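Majali Lay Leaders Course: update for our friends at the Barnlow Fund
May 2, 2021

Hi everybody! I promised you a report before the rains got going and I'm only a little behind, so let me jump right in.

The second year of the course is under way, with 72 people enrolled between the Majali and Fancombe sites. Fancombe is the bigger group now, which I did not see coming. Most of them walk in on the first evening, sleep at the church, and head home after lunch on the last day. We're partway through the Old Testament survey and running behind on the prophets (my fault, I let the questions on Amos go way too long, but they were such good questions!).

The audio lessons are the part I'm happiest about. You gave us $2,000 for recording and we spent $2,476, mainly on getting the translation read over a second time. Prundlow church covered the difference out of their own offering. We have the whole Mark series done in both languages, plus the first half of Acts. Leaders play a lesson at the midweek meeting and then talk it through, and I keep hearing that the older members who don't read much are coming more often.

Now the harder stuff. The road to Fancombe was out for a good stretch, so we lost one teaching week there and had to squeeze two units into one. It was too much and people were tired. We've also had several students step back during planting. Most want to pick it up again in September, and I've told them the door is open, but I'd like to find a better calendar for next year. If any of you have run a course around farm seasons, please write to me!

Printed workbooks are still our biggest need. We're sharing one between two at Majali and it slows down the homework. The printer quoted us around $2,000 for a full set, cover included, and I'll send the quote separately so you can look it over before your next meeting.

Please keep praying for the exam week, and for a second teacher who can stay at Fancombe full time. Thank you, thank you, thank you.

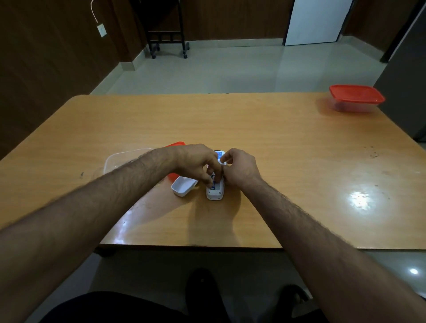 Hands at work on the battery compartment, one striped battery showing.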